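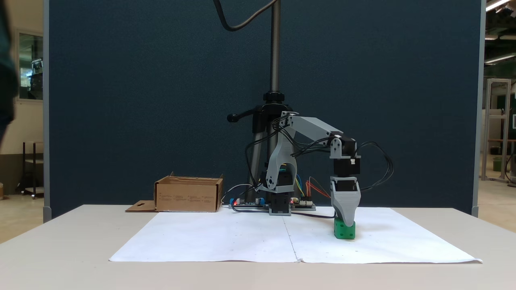
I have been living with the Skomanen partition panel for two months now, and I've gone from grumbling about the price to telling everybody I know to get one. Mine came in navy, so dark that my sister thought it was black until I opened the blinds. Behind a white table it looks really sharp, and pale gray things stand out against it so nicely that I've stopped bothering with the bedsheet I used to hang up for backgrounds. I still spread a big sheet of white paper over the tabletop when I'm working, out of habit mostly, and something small and bright like a green cube just pops on it.

I bought it for the back half of my apartment, where the "office" is a table I can see from my bed (not great for sleeping, let me tell you). I went back and forth between this and the Harahap folding screen, which is prettier and has those slatted feet, but it wobbled in the store when I so much as breathed on it. The Skomanen was on sale, 76 dollars, and my friend Mikkel had a truck that afternoon, so that was that!

Putting it together took us 14 minutes, and that includes Mikkel reading the instructions upside down. You get two feet, four bolts and a little wrench. The bolts go in from underneath, so lay the panel flat on a rug first - we didn't, and I have a scuff on one corner to show for it. Once it's up it stays up. I've bumped it with the vacuum more times than I'd like to admit.

The fabric is my favorite part. It's a tight weave, a bit scratchy if you rub your arm on it, and it takes pins without leaving big holes. It does soften the echo a little when I'm on the phone, but please don't buy it thinking it will block out your roommate's TV. It won't. I tried.

Now the complaints. Navy shows lint like you would not believe. I keep a sticky roller in the drawer and go over the whole thing whenever company is coming. It also had a strong new-carpet smell out of the box, and I slept with the windows open for the first couple of nights. And the feet stick out farther than the photos on the store's page suggest, so measure before you order if you plan to push it up against a wall or behind a table like I did. I had to pull my table forward a few inches and I grumbled about it for a week.

Would I buy another? Yes, and I'm already eyeing a second one for the spot by the closet, maybe in the oatmeal color this time so I can give the lint roller a rest. If they ever put it on sale again I'm calling Mikkel and his truck.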